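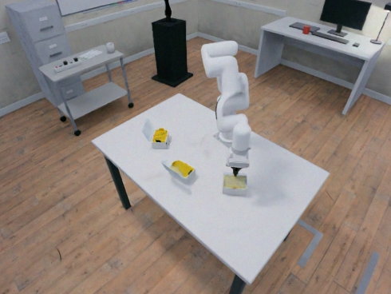

Simulated bench: arm, three boxes, cart behind. Rendered, not photographed.

From: Nerys Morris
To: shop-chores list
Date: Mar 24, 2026
Subject: Re: [shop-chores] Are we there yet on box packing?

Efa Prosser wrote:

> I know some of you are going to roll your eyes, but I think we should
> put the packing bench back on the table for this year. When we looked
> in December the answer was no and I agreed with it. Since then I've
> been to the Tindano open day and watched their arm fill and close
> small boxes for most of an afternoon. It dropped a couple. It was slow.
> But it kept going, and the woman running it said they do nearly all of
> their practice in simulation now, so a new box is a matter of days.
>
> Morfudd's packers do the same little boxes over and over and two of
> them have wrist trouble. If a machine can take even the dull half of
> that I'd like to know what we're waiting for. The render is the kind
> of setup I mean. Table, arm, a few boxes with the lids open. That is
> pretty much our bench at Brindon.
>
> Efa

Efa,

No eye rolling, I promise. But it isn't pretty much our bench at Brindon, and I'd like to go through why before anybody writes to Tindano for a quote.

Look at the table in the render. There are three small boxes on it, well spread out, one square under the gripper and another turned a bit. The top is smooth and white. I counted what was on station 2 on Friday at the end of the shift and it had 40 flat blanks in a leaning stack, a tape gun, a tray of inserts, the label roll, somebody's gloves and a box of rejects nobody had dealt with. Our people clear a space with a forearm and carry on. I have not yet seen a demo where the arm had to do that.

I'll give them some credit. Whoever built the room took trouble over it. There's a cart behind the table with a power strip and a sheet of paper on it, a red mug on the desk, tape on the floor. It looks like a place where somebody works. All of that clutter is over there, though, and the work surface has been left alone. Ours is the other way around.

Then the lids. I can see two with a pale see-through lid standing open, and I'd say those lids are the whole job. Picking something up and putting it down in roughly the right spot has been possible for years. Getting a thin flap to fold where you want it, with the insert pushing back a little and the tab catching on the rim, is where I have watched every one of these things come apart. Haque brought a machine in to show us (Eirlys will remember, she had to sign for it) and it was lovely on the first few boxes and then a flap went in crooked and it pressed down on it anyway. It did the same to the next one. A packer who feels a flap buckle stops without thinking about it.

And I don't know how much of that survives in a simulator. I'm not saying simulation is no use. The Umard people swear by it for pallets and I believe them, because a pallet load is stiff and heavy and sits where you left it. Thin plastic and card are another matter. Ours changes with the weather. In a damp week the blanks from the bottom of the stack fold differently from the ones on top, and Morfudd's crew adjust for it and couldn't tell you how.

On "a matter of days" for a new box, ask them days of whose time. If it's an engineer from their side, that's on the invoice. If it's Haf, she's already covering both lines.

What would change my mind:

Our boxes, from our stack, not samples they've picked through. A full shift of 8 hours with the door shut and none of their staff touching it. A written count at the end of how many closed properly, how many didn't, and how many times a person had to step in, with every step-in counted, including the ones where somebody just nudged a box straight. I'd also want to see it start with a messy bench, at least once, even if it fails.

You said it dropped a couple over an afternoon. Who picked them up? That's a real question, I wasn't there. If a person has to stand by to do that then we've moved the packer a few feet to the left and bought an arm.

The wrist trouble is the part of your message I have no argument with, and I don't want it to wait on any of this. The cheap fix is the one Morfudd asked for last year, the tilted fixture that holds the box while you close it, plus swapping people between stations every couple of hours. We never did either. I'd sooner spend on that this month and look at arms again when there's a shift count to read.

If Tindano will agree to the test I'll happily give up a Saturday to sit and watch it. Could you ask them, and also whether they've ever run a box with a tuck flap? The yellow things inside the rendered ones look like they fit nicely. Ours rattle.

Nerys

P.S. Eirlys, do you still have the sheet from the Haque visit? I had it in the blue folder and now I don't.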